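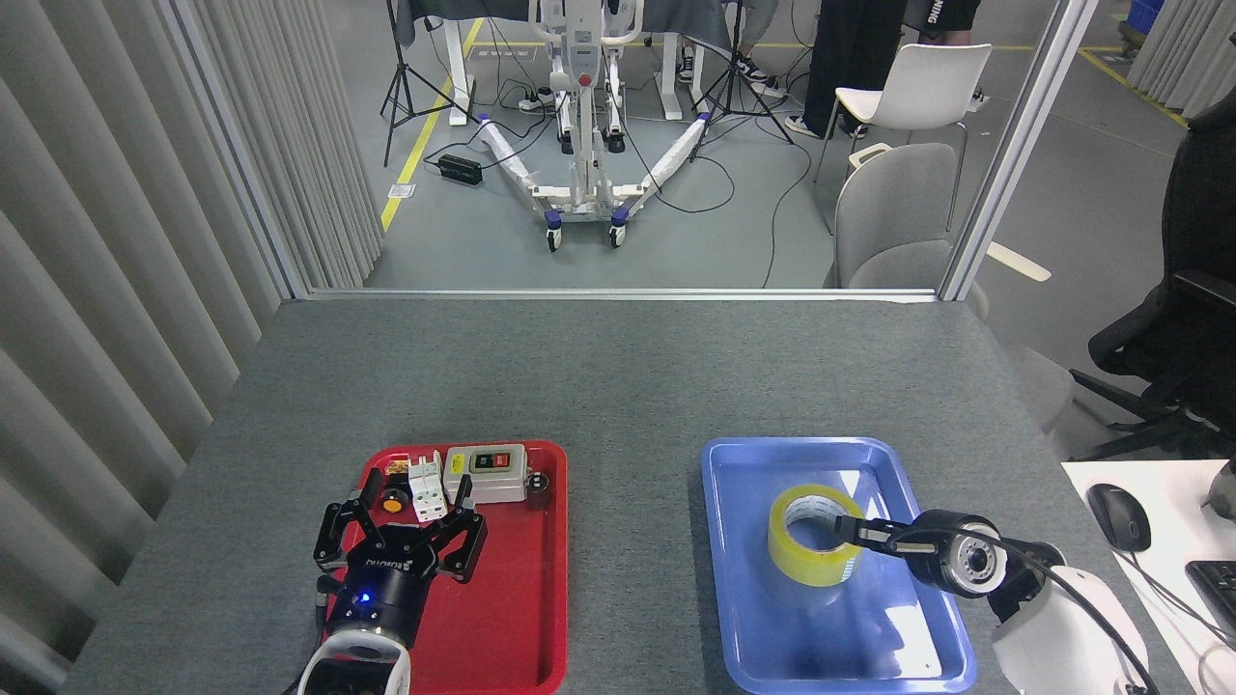

Figure 6.1 — Cellule à deux bras : pince à trois doigts ouverte au-dessus du bac rouge, rouleau de ruban d'emballage dans le bac bleu.

Chapitre 6
Les kits bimanuels de tri : composition, prise en main, critères d'achat

6.1 Objet du chapitre

Les chapitres précédents ont traité du bras isolé. On aborde maintenant les kits bimanuels vendus prêts à monter, destinés aux ateliers, aux lycées techniques et aux laboratoires qui ne souhaitent pas concevoir eux-mêmes leur poste. Le cas suivi jusqu'à la section 6.5 est le kit Plomlow, distribué par la société Clalel. Deux autres offres, Masanja et Pidus, servent de points de comparaison dans les exercices.

Le fournisseur livre les deux bras, leurs organes de préhension, le câblage et le logiciel de commande. La table, les bacs et les pièces à manipuler restent à la charge de l'acheteur. Cette répartition, courante dans la profession, doit être vérifiée ligne par ligne au moment du devis : Fiorella Pellegrini a relevé 15 postes de dépense absents des offres initiales dans les dossiers qu'elle a dépouillés, la plupart relatifs à la fixation et à l'alimentation électrique.

6.2 La tâche de référence

La tâche retenue est le transfert d'objets entre deux bacs de couleurs différentes. Elle paraît élémentaire. Elle mobilise pourtant la perception, le choix du bras, l'orientation de la pince et la gestion de l'espace commun aux deux bras. Les objets sont choisis pour leur dissemblance : un boîtier à boutons-poussoirs, à faces planes, un petit composant électrique modulaire, un rouleau de ruban adhésif dont l'anneau admet une prise par le bord ou par l'intérieur.

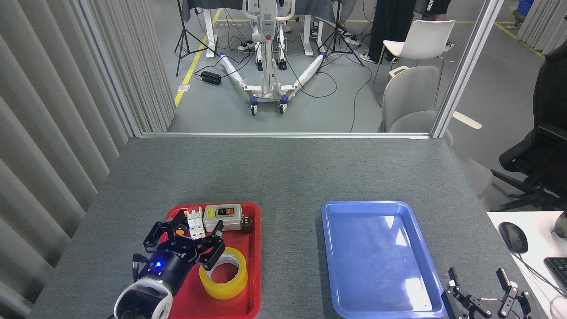

Le protocole proposé par Gualtiero Mazza comporte 20 essais par objet, sans intervention de l'opérateur entre la consigne et la dépose. Un essai est déclaré nul si l'objet touche le rebord du bac d'arrivée avant le relâchement. On consigne séparément les échecs de saisie et les échecs de dépose, dont les causes diffèrent.

6.3 Ce que la fiche technique ne donne pas

La charge utile et la répétabilité figurent dans toutes les documentations. Le temps de remise en service après un arrêt y figure rarement. Sur le kit Plomlow, Rebecca Galli a mesuré 47 secondes entre le réarmement et le premier mouvement utile — valeur acceptable en formation, pénalisante en production. Le remplacement des doigts de pince, l'accès aux connecteurs du poignet et le cheminement des câbles seront examinés à la section 6.4, avec la grille d'évaluation complète.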